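Clilley Kitchen Workcell Package
Set-up Guide for Installers and Site Operators
Document revision 06/10/2018

Section 4. Countertop Appliance Tasks

4.1 Scope of this section

This section covers the preparation, rehearsal and approval of countertop appliance tasks with the Clilley arm and the Seltholm simulation software. It applies to blenders, kettles and other small appliances that stand on a fixed counter. Tasks that involve ovens, cooktops or any open flame are covered in Section 6 and must not be prepared using the steps given here.

The operator must have completed the mounting procedure in Section 2 and the network procedure in Section 3 before starting. If either procedure has been only partly completed, the software will open in review mode and changes will not be saved.

4.2 Items required

Clilley arm with two-finger gripper, mounted and leveled
Control cabinet with key switch
Hand-held stop unit, tested the same day
Workstation with Seltholm version 11 or later
Kitchen model file for the site, supplied by Tendham Installation Services or prepared by the operator under Section 3.7
Appliance model files for each appliance to be used

CAUTION: Do not connect any appliance to the electrical supply until step 9 of Section 4.5. Remove all blades that can be removed without tools.

4.3 Loading the kitchen model

1. Turn the key switch on the control cabinet to REHEARSE. In this position the arm motors receive no power.

2. Start Seltholm and select Open Site. Choose the kitchen model file that carries the site number shown on the cabinet door.

3. Compare the counter height and counter depth in the model with measurements taken at the site. A difference of more than 5 mm in either value must be corrected in the Site Values panel before continuing.

4. Select Place Arm and enter the base position recorded on the mounting sheet. Confirm that the drawn base agrees with the real one with respect to the cabinet doors and drawers.

5. Select Save Site. The software assigns a new revision number to the model and locks the earlier one.

NOTE: Window glass is drawn as a plain surface in all site models. Daylight and glare are not calculated. Where the counter stands in front of a window, refer to Section 5.2 for camera settings.

4.4 Placing the appliance

1. Open the Appliance Library and select the model that matches the appliance. The library supplied with this release holds 287 items, of which 119 have tested grip points. Items with tested grip points are marked with a solid square.

2. Place the appliance on the counter with its controls facing the front edge. Keep the full footprint of the base on the counter surface.

3. Add the other items that will normally remain on the counter during the task, including bowls and containers. Items left out of the model are not considered when the arm path is calculated.

4. Select Check Clearance. The software reports any point at which an arm link would pass closer than 30 mm to a wall, cabinet or item. Move the item or select a different approach, then repeat the check.

NOTE: Clear and translucent jars are treated as solid. The software does not estimate the contents of a jar. The operator must enter the fill level by hand, using zero for an empty jar.

4.5 Rehearsing a lid task

The lid task is the first task to be rehearsed at every site. It shows at an early stage whether the base position allows the arm to reach over the counter and approach an appliance from above.

1. Select Tasks, then Lid, then Approach From Above.

2. Select the lid as the target. If the lid has a central knob, set the grip type to Knob. For a flat lid, set the grip type to Rim.

3. Set the closing force to the value given on the appliance sheet. Where no value is given, begin at the lowest setting.

4. Set the speed to 10 percent and select Run.
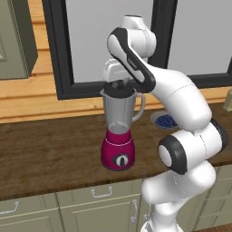 5. Stop the rehearsal when the gripper reaches the lid and rotate the view to examine the position from at least two sides. The housing of the gripper often hides the fingers, and a single view is not sufficient to confirm the grip.

6. Examine the path of the upper links in the same way. The links must not touch the upper cabinets or the window frame at any point.

7. Repeat the rehearsal 500 times using the Batch function, with position variation switched on. Print or save the report.

8. Submit the report through the Biswas support portal. Approval is issued for the task, the appliance model and the site revision together. A change to any of the three cancels the approval.

9. After approval, connect the appliance, turn the key switch to OPERATE and run the task once at 10 percent speed. One person must hold the stop unit throughout and must remain outside the marked reach area.

CAUTION: A successful rehearsal does not show that the real lid will release. Seals and locking tabs vary between units of the same model.

4.6 Faults during rehearsal

Code S-04: Target out of reach. Review the base position entered in Section 4.3, step 4.

Code S-09: Link contact. Run Check Clearance again and select another approach.

Code S-12: Grip not confirmed. Review the grip type and closing force. If the code returns, contact Biswas support and attach the batch report.

Sites commissioned before July should install the current appliance library before reporting any S-12 fault.

Continue to Section 5, Camera Settings.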